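Phone stands, week five

March 25, 2019

14 comments | 3 shares

The club arm has been on the phone stand task since the start of term and I have finally got enough logged attempts to write something down. Background for anyone who missed the last post: we are a student robotics club, we meet in the back half of the Skevunport workshop, and we enter the Holtow manipulation challenge every August. The task sheet for this year lists phone stands as a graspable object class. It gives no model, no dimensions and no mass. Gemma Bassi emailed the organisers to ask and got the task sheet back.

We settled on folding metal stands with a hinged backplate and a round pivot on the base. They are awkward in a useful way. The backplate is thin in one direction and wide in the other, so the grasp only works if the jaw closes across the thickness, and the wrist yaw has to match the plate to within a few degrees before you close. The base is low and rounded, and a finger coming in under the plate tends to catch it. Set the hinge differently and the centre of mass moves, so a grasp height that was fine on one stand tips the next.

Our first policy was trained on one stand placed by itself. It did well on that and very badly on anything else. Put a second stand within a finger width of the first and the approach path clipped it nearly every time. Viola Morelli rewrote the placement script so that each episode starts with several stands at mixed yaw and mixed hinge angles, and we threw away the single-object data entirely. I argued against throwing it away. I was wrong, the mixed set trained faster without it.
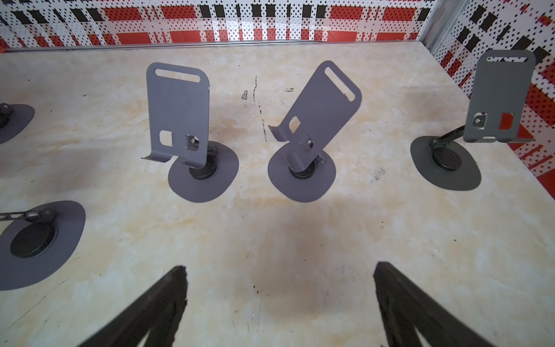 Logging is at the native rate of the wrist camera, with joint positions and gripper width written alongside. As of last night we have 1,020 episodes that passed the checker. The checker is crude: it rejects anything with dropped frames, a timestamp gap, or a gripper width that never changes. It doesn't know whether the stand was picked up. That label is still done by hand, and Gemma and I have been splitting it in blocks of 100, which takes most of an evening each.

Failures sort into three groups so far. The most common is yaw error, where one finger meets the face of the plate and pushes the whole stand back. Next is closing on a lower lip instead of the plate – the network seems to like the curled edge, presumably for the contrast. The last is a slip during lift, and I suspect our finger pads are simply too worn. Guerra sells replacement pads in a softer compound, and I have ordered 2 sets.

Two changes for the coming fortnight. Viola wants to crop the camera input so the policy sees less of the enclosure, and I want to leave the crop alone and vary the lighting. We will run both from the same checkpoint with the same seeds. Bedness, our much-patched scheduler, can now queue 3 training runs overnight without falling over, so there is room for a control as well.

Still to do: recalibrate the wrist offset, fix the cable strain relief at joint five, and move the labelling sheet off my laptop. If anyone from another Holtow team is reading and has settled on a stand with a different hinge, I would like to compare grasp heights. Leave a comment with your base diameter and plate thickness in millimetres.

Share this post | 14 comments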